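Property Basics for First-Time Landlords
Week 2 notes: working out your yield
Reading time: 3 minutes

Okay, so last week we talked about finding a place, and this week I want to get into whether the place pays. I'll go over these on the board too, but a few of you asked for something to take home, so this is me typing up my scribbles!

Gross yield first. Take the yearly rent, divide it by what you paid, multiply by 100 and you've got a percentage. Fine for a quick sort when you have a pile of listings open, and I do it on my phone while I'm still standing in the driveway. But please don't buy anything on gross yield alone (I did once, on a duplex in Prarnine, and I'm still a bit sore).

Net yield takes out your running costs before you divide. Property tax, insurance, repairs, management fees if you use a manager, and an allowance for the weeks it sits empty. Loan payments don't go in here. They belong in cash flow, and we'll get to that next time.

My one-bedroom in Nilholm rents for $1,225 a month. Multiply that by 12 and you get $14,700, and then start subtracting. For that unit, costs eat up roughly 44 percent of the rent, mostly because the building is old and the HOA dues are steep. So before the loan I keep a bit over $8,200 a year. Put that number over your purchase price and see how you feel.

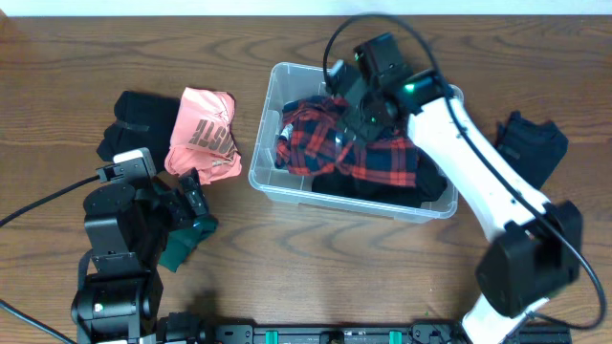

Should you count the security deposit as income?

Leave it out. It's the tenant's money until you have a proper reason to keep part of it, and in many states there are rules about where it has to sit and how fast it goes back. I keep mine in a separate account so I'm never tempted.

Vacancy is where people get too cheerful. I budget for one empty month a year, even in Koyama, where places go fast. If the unit stays full, great, you've got money toward the next water heater.

For next week, pick a real listing, work out gross and net, and bring both on one sheet of paper. Use the Tandum worksheet if you like it (I find the repairs line too small to write in, so use the back). And call an insurance agent for a quote, don't guess!

Comments

duplexdreamer: Does the HOA fee go in costs if the tenant pays it?
Reply from instructor: If they pay it directly, leave it out of both sides.

mkt_street: My net came out at 2 percent. Back to the listings, I guess.

rentsandroses: Could you post the cash flow sheet early? I'm away next week.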